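Eynon adds a second arm to its data table
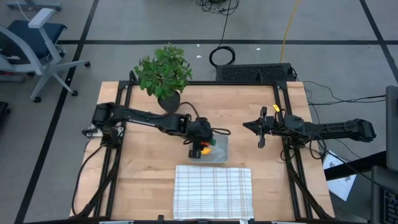 The Eynon group at Lurwood has recorded 538 examples since August, all of them on the two-arm table. Each one is a single run of a short task, driven by an operator from start to finish and saved with the joint readings. Of those, 104 were thrown out because the clock on one arm had drifted. Baltex sent a fix for that and the drift has not come back.

Container tasks come first, then towel folding. The older one-arm set, 3149 runs, stays on the Flumach server. Operators should log failed grasps as well as good ones, and leave the notes field blank if there is nothing to add.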